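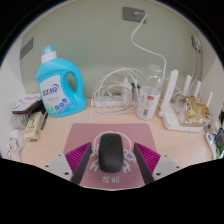
Biljana Angelovski: Antes de hablar de superficies convendría separar dos problemas. Una alfombrilla con dibujo impreso puede alterar la lectura del sensor óptico si la tinta tiene relieve o brilla. El espacio libre alrededor del ratón es otro asunto y no depende de la alfombrilla.

Gebhard Plattner
Mensajes: 213
De acuerdo en separarlos. El mío es el segundo. El cursor no salta en ninguna zona, tampoco al pasar por encima de la línea blanca del muñeco ni de los caracteres de abajo. Lo que me falta es sitio. El escritorio está metido en un hueco, con tabique a la izquierda, y en ese lado se han ido quedando papeles, una caja, bolsas y el bidón de detergente. Trabajo con sensibilidad baja y el recorrido del brazo es largo.

dengate_97
Sube los ppp y se acabó el hilo.

Gebhard Plattner
Mensajes: 213
Subirlos me obliga a corregir con la muñeca en las hojas de cálculo. Ya lo probé en enero y volví a la configuración anterior a los pocos días.

Clustach
Con la sensibilidad baja tiene sentido pedir sitio. Yo empezaría por el detergente. Un envase de ese tamaño ocupa poca base, pero el asa y la altura te condicionan el gesto aunque no lo toques. Además es líquido. Si el tapón no asienta bien, el goteo baja por el cuerpo y deja un cerco pegajoso en la mesa, y ese residuo acaba en los deslizadores del ratón.

Biljana Angelovski
No comparto lo del goteo como argumento. Un tapón de rosca bien cerrado no gotea en vertical. El riesgo real está en volver a poner el tapón dosificador con restos dentro, y eso se evita enjuagándolo. Si el detergente vive ahí por falta de otro sitio, moverlo al suelo solo cambia el tropiezo de lugar.

Clustach
Al suelo no. A una balda, a la altura de la cadera y con una bandeja debajo. Tengo una bandeja Zatgate de borde alto desde hace años y recoge lo que tenga que recoger.

Gebhard Plattner
Mensajes: 213
Balda baja no hay.

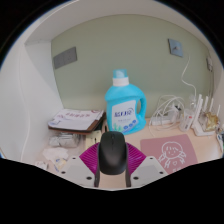
El tabique izquierdo no admite taco largo, así que una escuadra atornillada ahí queda descartada. Al fondo sí podría fijar algo, siempre que no sobresalga demasiado. La carpeta y los papeles los necesito a mano; las bolsas y los envoltorios, no.

nedeljković_m
Entonces el orden es sencillo:
1. Fuera bolsas, envoltorios y papel arrugado.
2. Carpeta en vertical, en un archivador estrecho contra el tabique.
3. Detergente, a la zona de lavado.
4. Medir lo que queda libre y decidir si la alfombrilla se queda o se cambia por una más ancha.
No compraría nada antes del punto 4.

dengate_97
El punto 2 es discutible. Una carpeta con hojas sueltas encima, puesta de pie, se comba. Mejor plana y con una bandeja de documentos.

nedeljković_m
Se comba si el archivador es ancho. En uno ajustado no. Y una bandeja plana gasta justo la superficie que quiere recuperar.

Biljana Angelovski
Coincido con el archivador. Sobre el detergente mantengo lo dicho: si el recorrido del ratón no llega hasta él, puede quedarse al fondo. Primero medir.

Gebhard Plattner
Mensajes: 213
Mido. En barridos amplios hacia la izquierda necesito unos 97 mm más de los que tengo. Quitando bolsas y poniendo la carpeta de pie debería bastar. El bidón lo paso de momento a la zona de lavado, y si allí estorba lo devuelvo al fondo, pegado a la pared.

Clustach
Pasa un paño húmedo por la mesa antes de recolocar, y otro por los deslizadores. El polvo de papel también frena.

Gebhard Plattner
Mensajes: 213
Anotado. El archivador lo busco de lomo estrecho, sin tapa. Si alguien tiene uno que no vuelque con poca carga, agradezco el modelo.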